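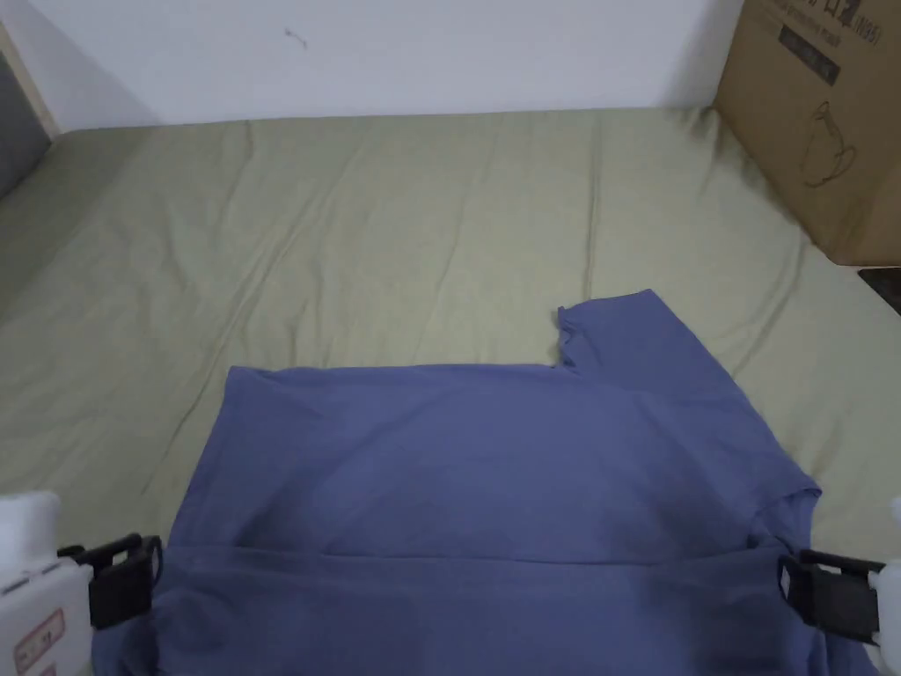

Según Myfanwy Probert, lo primero que preguntó el turno de mañana cuando se anunció el proyecto fue quién iba a doblar las camisetas a partir de entonces, y la segunda pregunta fue si el plus de tarde se mantenía. Las dos tienen ya respuesta por escrito y figuran en el acuerdo que la lavandería industrial Robles ha firmado con su plantilla para la introducción del doblado automatizado en su planta de Tongate.

El acuerdo entra en vigor en noviembre y afecta a las 65 personas que trabajan en la planta. De ellas, 17 están asignadas hoy a la sección de doblado y empaquetado de ropa de vestir, donde se manipulan camisetas, pijamas y uniformes de residencias, hoteles pequeños y centros deportivos. La ropa plana —sábanas, toallas y mantelería— se procesa desde hace años en calandras y plegadoras convencionales y queda fuera del proyecto.

La sección de ropa de vestir dobla 2,000 prendas por jornada. Hasta ahora todo ese trabajo se ha hecho a mano y de pie, en dos turnos. La automatización se aplicará en una primera fase únicamente a las camisetas de manga corta de adulto. Pijamas, batas y prendas con botones seguirán doblándose a mano mientras no se acuerde otra cosa, y cualquier ampliación tendrá que negociarse antes de que se instale equipo nuevo.

La integración corre a cargo de Ditberg. El software de planificación de turnos y de seguimiento de lotes lo suministra Asska, que ya trabajaba con Robles en el área de expediciones.

Qué cambia en los puestos

El acuerdo no contempla despidos ni reducciones de jornada vinculadas al proyecto. Los puestos de la sección pasan a repartirse en tres tareas: preparación de lotes, supervisión del doblado y revisión final. La rotación entre ellas será obligatoria cada dos horas, con una pausa intermedia que se suma a las ya existentes.

La preparación de lotes consiste en separar las prendas por tipo y talla, retirar las que lleguen del revés y apartar las que tengan manchas o roturas. La supervisión incluye atender las paradas, recolocar las prendas mal cogidas y decidir cuándo un lote se devuelve al doblado manual. En revisión final se comprueba el doblado, se lee la etiqueta del cliente y se cierra el paquete.

"Doblar una camiseta parece lo más sencillo que hacemos y es de lo que más cansa", explica Aurelio Rivas. "Son los hombros y las muñecas. A las cinco de la tarde ya no la doblas igual que a las nueve. Lo que pedíamos era que, si venía una máquina, se llevara esa parte y no nos dejara a nosotros solo con las prisas."

Rivas reconoce que en la sección hay opiniones distintas. Varias personas prefieren el doblado manual y han solicitado quedarse en la línea de pijamas y batas, que mantendrá cuatro puestos fijos. Las solicitudes se resolverán por antigüedad en la sección.

El ritmo de trabajo lo fijará la revisión final, de manera que la línea se detendrá cuando se acumulen prendas pendientes de revisar. Este punto fue el más discutido durante la negociación. La propuesta inicial de la empresa dejaba el ritmo en manos del encargado de turno y se retiró tras la segunda reunión.

Datos y formación

El sistema de Asska registrará las paradas por lote y por tipo de prenda. No las registrará por persona, y los datos de la línea no podrán emplearse en evaluaciones individuales ni en expedientes disciplinarios. La plantilla tendrá acceso a un resumen mensual, que se colgará en el tablón junto al comedor.

La formación será de 71 horas por persona, dentro de la jornada y retribuida. Comprende el manejo de los equipos, las paradas de emergencia, la limpieza de las pinzas y un módulo de tejidos en el que se trabajan los casos que más problemas dan: el algodón muy lavado, las costuras retorcidas y las mangas que se quedan dobladas hacia dentro. Quien complete la formación pasará a la categoría de operario de línea, con el complemento correspondiente desde el primer mes.

El plus de tarde se mantiene en las mismas condiciones para los tres puestos.

"Hemos ido más despacio de lo que teníamos previsto", señala Probert. "La ropa blanda es difícil de automatizar y aquí la gente lo sabía mejor que nosotros. Varias de las decisiones sobre cómo se presenta la prenda y por dónde se coge han salido de la sección."

Calendario de implantación

Durante las primeras semanas la línea funcionará solo en el turno de mañana y con prendas de un único cliente. El turno de tarde continuará con el doblado manual hasta que termine su formación. Empresa y representantes de la plantilla revisarán entonces el número de paradas, las devoluciones de clientes y las consultas al servicio médico por molestias en hombros y muñecas, y decidirán si se incorporan las tallas infantiles.

Los clientes de Robles no tienen que modificar nada en sus entregas ni en el etiquetado de la ropa. Los plazos de recogida y devolución siguen siendo los actuales, y las reclamaciones por prendas mal dobladas se tramitarán por la vía habitual, indicando el número de lote que aparece en el paquete.

Sobre Robles

Robles presta servicios de lavandería a residencias, alojamientos y centros deportivos desde su planta de Tongate, donde realiza el lavado, secado, doblado y reparto de ropa plana y de vestir.

Contacto para medios: Myfanwy Probert, oficina de Robles en Tongate. Atención por teléfono de 9:00 a 14:00.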